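Cluvemeo gripper

The Cluvemeo is a hand-held two-finger gripper built in the shared workshop at Dirnthorpe. It's held and worked by a person and carries its own camera, so that picking-up jobs can be recorded by hand and later used to teach a robot arm. The name also gets used for the parts list and drawings, which are kept by the workshop and passed round as a single folder. There is a smaller sister build, the Flirkis, see below.

Background

Work started as a side job to an arm project that had stalled. The arm was slow to set up, the bench it was bolted to was shared with the sewing group, and every change of code meant another evening lost to homing the joints. A gripper that could be carried home in a rucksack was thought to be a better use of the winter. First drawings were done in October. First working pair of fingers by the following February, though the trigger on that version stuck and was dropped.

The early name was just "the grabber". Cluvemeo came from a mislabelled storage tub and was kept.

Design

Two fingers, each a stack of flat black plates pinned together as a linkage. Pivots are plain steel screws, done up to the point where the joint just moves and then locked. Too tight and the fingers lag behind the trigger; too loose and the pads cross over each other on small objects. Builders usually go over all the pivots again after the first week of use.

The pads are soft and blue, with ribs. Ribs were not in the first drawings. The flat pads were fine on boxes and tins but let go of anything round, and fruit became the standard test more or less by accident - there was a bowl of it in the kitchen. Pads are cast in a printed mould, two at a time, and pulled out the next morning. A moulded pad weighs very little and the whole gripper comes to 662 grams without its cable.

The camera sits to the left of the fingers. An earlier layout had it on top, which gave a nice view of the table and a poor view of the pads. Moving it sideways meant a new bracket and a longer left side plate. The bracket is still the weakest printed part and the one most often re-made.

Versions

Version 1. Laser-cut fingers, flat pads, sticky trigger. One made, since taken apart for screws.

Version 2. Current. Linkage fingers, ribbed pads, side camera. Most copies are this one, with small differences in the handle depending on who printed it and how big thier hands are.

Flirkis. Cut-down build for smaller hands. Same linkage, shorter plates, no camera as standard. Closes faster but can't get round a large orange.

Use

Most recording is done at home on ordinary tables. Cloths, plates, cups and fruit, whatever is about. The workshop guide asks for real clutter and says not to tidy up first, as a bare bench teaches the arm very little. Patterned cloths are encouraged. Shiny plates too, though they give trouble with the exposure.

A run goes: open, come in low, close, lift, move, set down, open. Runs where the fruit is dropped are kept and marked as such. The lift should be slow. Fast lifts blur the table and the software then loses track of where the hand is.

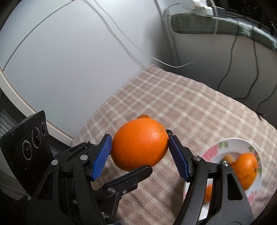

Grip force is not measured. It's set by feel through the trigger spring, and builders tend to squeeze too hard for the first dozen runs or so. Soft fruit shows it up quickly. The guide suggests starting on oranges and leaving plums and tomatoes until later, and swapping fruit out before it gets too bruised to be any use for eating.

The first full set recorded by the Dirnthorpe group came to 418 runs, taken over one July in several kitchens. Part of it had to be done again after a camera was found to have slipped in its bracket. A paint mark is now put across the bracket and side plate so a slip can be spotted before starting.

Parts and build

Most parts are printed or cut on site. Pivot screws, washers and the trigger spring are bought in; the springs come from Ankrah, a small hardware shop near the workshop, and the drawings give the size for anyone further away. Build order in the folder is handle, trigger, linkage, pads, camera. Doing the pads before the linkage is a common mistake, they pick up grease and have to be washed.

Print time for a full set of plates and handle is almost 15 hours on the workshop's older printer. The plates should be printed flat. Printed on edge they split at the screw holes.

Cable runs were changed in the second version. The lead now leaves at the back of the handle and is tied once, loosely. Tying it to the fingers was tried and pulled the pads out of line.

Known faults

Bracket slip, as above. Screws working loose on the lower linkage. Pads tearing at the outer rib when used on anything with a sharp rim, e.g. opened tins. Trigger spring goes soft after 800 or so closes and should be changed in pairs with the return spring, not on its own.

Left-handed use is possible but awkward. A mirrored side plate has been drawn and not yet tested.

See also

Flirkis
Dirnthorpe shared workshop
Casting soft pads
Trigger springs, sizes and swaps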